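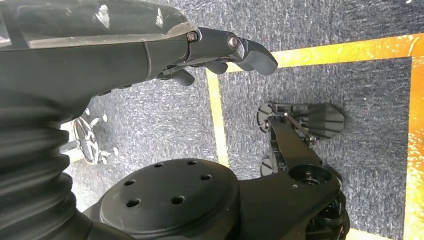 Grasp planner stalls when the hand is low over the floor

4 min read

grelum_controls
Posted 08/12/2025

We are requesting comment on a planning fault in the Menon stack, release 7. When the hand is commanded to a pose low over the carpet, the planner returns a valid path and the arm then halts before the last waypoint. The log reports a self-collision between the longest finger and the base. No contact takes place. We have recorded 54 halts in the present test series, all on poses close to the base plate.

clallilcombe_lab
The collision model is the first item to review. The default model treats each finger as one capsule, and a curled fingertip does not fit inside a capsule well. Our group replaced the capsule with a separate shape for each segment and the false reports stopped. Planning time rose by about 12 percent.

brendonham_ops
We would advise against that change as a first step. Segment shapes conceal a calibration error as often as they correct a model error. Please confirm the wrist offset before editing any geometry. A small angular error at the wrist becomes a large one at the end of a long finger.

grelum_controls
The wrist offset was confirmed in March and again before this series. Both results were within tolerance. The bellows sleeve is also absent from our model, and we would welcome guidance on whether it should be included.

clallilcombe_lab
It should be, as a padded volume. Flexible covers move with the arm, and the planner has no other means of knowing that they occupy space.

brendonham_ops
I do not agree. A padded volume of that size will close off most of the low poses you need. Set a keep-out distance of 6 cm in the planner configuration and leave the sleeve out of the model.

grelum_controls
Both proposals will be run on the same set of poses. The floor tape will serve as the common reference for the workspace limits, so that the two sets of logs can be compared.

clallilcombe_lab
Please post the planner configuration with the logs. The padding value is overwritten at startup in release 7 unless the override flag is set.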